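Skiderセル

Skiderセル(スキダーセル)は、Undico社が組み立てた卓上作業用のロボットセルである。白い天板の作業台、白いアーム一台、二本指の黒いグリッパ、制御盤、および動作手順を管理するソフトウェアKalturoraから構成される。台所用品とおもちゃの食品を対象にした、つかむ、移す、並べるという作業に使われている。設置場所はNieto棟の一階で、セルの名前は作業台の設計図に書かれていた記号に由来する。

概要

セルは、一日の途中で作業の内容を変えることを前提に設計された。部品を大量に流す生産用のセルと違い、専用の治具を持たない。器や食品を天板の上に直接置き、置き方も毎回少しずつ変える。このため、保守の中心は機械の精度を最高に保つことよりも、前の日と同じ状態に戻せることに置かれている。

天板の高さは床から81センチメートルである。立って作業する人が、腰を曲げずに物の置き換えをできる高さとして選ばれた。制御系の電源は直流24ボルトで、アームの駆動系とは別の回路になっている。駆動系を止めても記録用の機器は動き続けるので、停止した理由を後から調べることができる。

設置

設置の手順は、作業台の水平出しから始まる。四つの脚にはそれぞれ調整ねじがあり、水準器を対角線の方向に二回ずつ当てて確認する。一回目の確認の後、ねじを締めると高さが少し変わることがある。そこで、締めた後にもう一度測ることが手順書で決められている。

次にアームの台座を固定する。ボルトは一本ずつ最後まで締めず、向かい合う順番で三段階に分けて締める。締め終わったボルトの頭には白い線を引く。後日の点検でこの線がずれていれば、ボルトがゆるんだことが分かる。線は油性のペンで細く引く。太い線では、小さなずれを見つけることが難しい。

最後に、Kalturoraに台座の位置を登録する。登録は天板の三点に指先を合わせる方法で行う。三点の場所は台座から遠いほどよいが、アームが伸び切る位置は避ける。登録した値には日付ではなく通し番号が付けられ、古い値も消さずに残される。

ケーブルの取り回し

手首へ行くケーブルは、このセルで最も手入れが必要な部分とされる。手首が回転するたびに曲げとねじれを受けるためである。余りの長さが足りないと回転の終わりで引っ張られ、余りが多すぎると卓上の物に引っかかる。

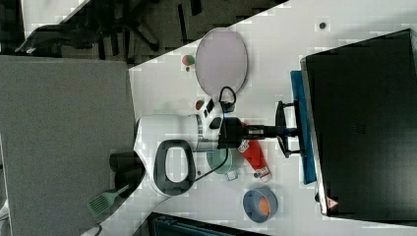 手順書では、手首を両方向にいっぱいまで回し、どちらの端でもケーブルが張らない長さを最初に決める。その後、物を低い位置でつかむ姿勢にして、背の高い器に触れないかどうかを確かめる。コップの取っ手は特に引っかかりやすい。固定用のバンドは手で少し動かせるくらいの強さで締め、切った端は必ず外側に向ける。

コネクタは手で抜き差しできるが、制御系の電源を切ってから行う。抜いたコネクタには透明な袋をかぶせておく。一度、袋をかぶせないまま一晩置いたコネクタで接触不良が起こり、原因を見つけるまでに半日かかった。この出来事の後、袋は工具箱の一番上の段に入れられるようになった。

日常の点検

朝の点検は、作業者が一人で行う。最初に非常停止を押し、駆動系が切れることを確認する。それから指の開閉を全開と全閉で繰り返し、音を聞く。正常な場合は低い音が同じ長さで続く。途中で音が高くなる場合は、リンクの部分に糸くずや細かい破片が入っていることが多い。

点検表には全部で81の項目があるが、毎朝確認するのはその一部で、残りは火曜日にまとめて行われる。火曜日の項目には、台座のボルトの線、天板の傷、指先のゴムの厚さ、制御盤のファンのほこりなどが含まれる。記入は紙の表にして、夕方にKalturoraへ写す。二重の作業になるが、手袋をしたままでも書けるという理由で、紙の表は今も使われている。

天板の掃除には、水で少し湿らせた布を使う。アルコールを使うと表面のつやが場所によって変わり、物の輪郭の読み取りに影響した例がある。洗剤を使ったときは、別の布で二回ふき取る。

対象物の配置

作業の対象になる物は、配置表にしたがって並べられる。配置表には物の名前とおおよその場所だけが書かれており、向きは作業者が自由に決めてよい。大きい皿や器を先に置き、小さい食品を後に置く。
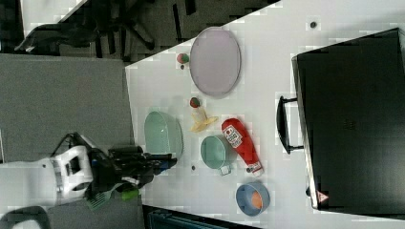

作業の途中で物が天板から落ちたときは、どのように扱うのか。
まず一時停止を押し、指が動かないことを見てから拾う。拾った物は軽くふいて、配置表の元の場所に戻す。その回の記録には「落下」の印を付け、データは削除しない。

おもちゃの食品は、同じ種類でも重さと硬さが少しずつ違う。表面がすり減って滑りやすくなった物は交換するが、新しい物はかえって強く指に張り付くことがある。交換した最初の日は、把持力の設定を一段下げて様子を見る。ふたのある容器については、ふたが最後まで閉まっているかどうかを置く前に確認する。

Kalturoraは、把持に失敗した回数を物ごとに記録している。失敗が急に増えた場合、物の側に原因があるのか、グリッパの側に原因があるのかを分けて考えなければならない。簡単な方法は、長く問題のなかった別の物を三回つかませることである。これも失敗するなら、グリッパを調べる。

修理

これまでで最も大きい修理は、稼働時間が2,915時間に達したときに行われた手首の軸受の交換である。前の週から、指先を下に向けた姿勢で小さな振動が出ていた。はじめは指の取り付けねじのゆるみと考えられ、ねじを締め直したが、振動は残った。次に指を左右入れ替えて試し、それでも変わらなかったため、手首を分解することになった。

分解の前には、全部の関節を保守姿勢に動かし、アームの下に支え台を入れる。支え台がないと、ブレーキを解除したときに先端が自分の重さで下がる。外したねじは、紙に描いた手首の図の上に、外した場所と同じ位置に置いていく。長さが一ミリメートルだけ違うねじが混ざっており、入れ間違えるとカバーの内側に当たる。

軸受を交換した後は、位置の登録をはじめからやり直した。古い登録値をそのまま使って試したところ、浅い器の縁では指先がずれ、深い器では問題が見えなかった。この結果から、修理後の確認には浅い器を必ず入れることが決められた。

比較的小さい修理には、次のようなものがある。

指先のゴムの張り替え。古い接着剤をへらで取り、半日乾かしてから使う。
ケーブルの被覆の補修。傷が浅い場合はテープを巻き、芯線が見えた場合はケーブルごと交換する。
制御盤のファンの交換。風の向きを示す矢印を、外す前に写しておく。
調整ねじの交換。一本だけ新しくした場合も、水平出しは四本すべてで行う。

再開前の確認

修理や模様替えの後は、すぐに通常の速度で動かすことはできない。はじめに物を置かない天板の上で一周の動作をさせ、次に大きい器だけ、最後に全部の物を置いて動かす。速度は低い設定から始め、問題がなければ一段ずつ上げていく。

調理家電のように重くて動かしにくい物を台の端に置くときは、扉が開く範囲も動作範囲として登録する。閉じた状態の寸法だけを登録していたため、開いた扉の角に手首が近づきすぎた例が一度ある。接触する前に監視機能が働き、セルは停止した。 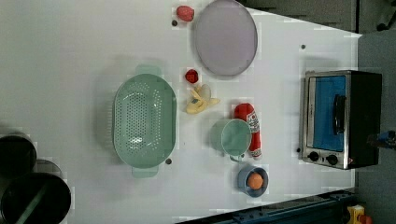

天板の配置を変えた場合、位置の登録はいつもやり直す必要があるのか。
物を動かしただけなら、登録値はそのまま使える。台座、天板、脚のどれかに触ったときは、三点の登録をもう一度行う。

再開の判断は、修理をした人とは別の人が行う。この人は修理の記録を読む前にまず機械の音と動きを確かめ、その後で記録を読む。先に記録を読むと、直したと書かれた場所だけを見てしまいやすいという考えによる。

予備品

Nieto棟の棚には、指先のゴム、手首用のケーブル、ファン、台座のボルトが保管されている。軸受は長く置くと中のグリースが偏るため、必要になってから注文する。ケーブルは輪にして平らに置き、フックには掛けない。箱の外側には使い始めた順番の番号を書き、最後の一つを取り出した人がUndico社への注文票を書く。

関連項目

Kalturora
二指グリッパ
手首軸
作業台の水平出し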